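6 February 2018 – by Iraklis Balaskas
2 min read

Long day, writing this fast before I lose it. Started the rules for the hand-held gripper work, again. Third version. The old sheet from Zatach had 30 lines on it and no one read past line 6, me included.

So. Cut hard. What's left so far:

Wipe the lens before every session, not when it looks dirty. Same start pose each time, fingers open. Door tasks get their own folder – we lost half a morning in October because door clips and drawer clips were all in one pile. Hair tied back, sleeves up past the wrist. If you fumble, keep going to the end and mark it as a fumble. Don't restart quietly. Lagos team does restart quietly, and it shows, their stuff is so clean it's useless for anything that has to recover from a bad grab.

Gornero wants a line about speed. I don't want a number in there. "The speed you'd use at home" is what I wrote, they'll send it back I'm sure.

Argued on the phone over clip 153 from the Drovow batch. Operator backs off, looks at the handle, comes in from the other side. They want it thrown out as hesitation. I say keep. People hesitate. Wrote a rule for it anyway: one correction is fine, two is a fumble. Probaly too neat but it can be checked.

Total now 3,399 clips under the old rules and I have to decide whether to relabel. Not tonight.

Fridge tasks next on the list. Small fridge, up on the table, door wide open, nothing on the shelf as far as I can tell. Sheet says note the door state in the log – open, shut, or ajar. "Ajar" needs a definition, ugh.

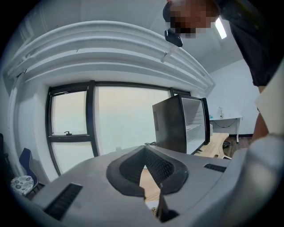

Who gets the final say on whether a clip is a fumble? The person who held the gripper, and the reviewer can only add a note. That goes in the sheet tomorow, near the top.

Also still need: a rule for breaks. Arms get tired and the grips get sloppy well before anyone admits it. Ask Gornero what they do. Buy batteries. Call Mom back.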